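Why I Still Want a Quiet Room at Work

October 2018

When I came to this country for my first job, I shared one large hall with 150 colleagues. My desk was near the printer. I learned much English from that place, mostly from other people's telephone calls, and I am thankful for it. But I did not learn to think there.

The open office is usually defended with the word "communication". I understand the wish. In my second company, Nusoser, the managers took away their own doors first, so that we would see they were serious. It was a fair gesture, and for some weeks we did talk more. Then people bought headphones. By November one could walk through the whole floor at ten in the morning and hear only keyboards, and a question to the person at the next desk was sent by e-mail.

I do not say that everybody must have a private office. Rents are high and some work is truly done together. What I ask is smaller: for every 20 desks, one room with a door which closes, where it is allowed to sit alone without booking it. At Horneo, where I stayed two years, there were such rooms, but each had a screen on the wall beside it and had to be reserved in advance. I never knew on Tuesday at what hour on Thursday I would need to concentrate. 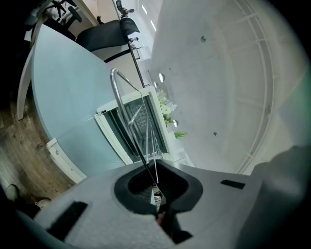

Teduvus
Contributing writer, work and daily life

Glass is another matter. Architects like it, and I also like the daylight. Still, a person reading behind glass looks as if she is waiting for somebody, and so somebody comes in. A strip of plain paper at eye height would be enough – it costs almost nothing, and I have proposed it in three companies.

The older colleagues tell me that one gets used to noise. It is true, I did get used to it. I also began to take the difficult pages home and write them at the kitchen table after supper, and for those hours my employer paid neither the rent nor me.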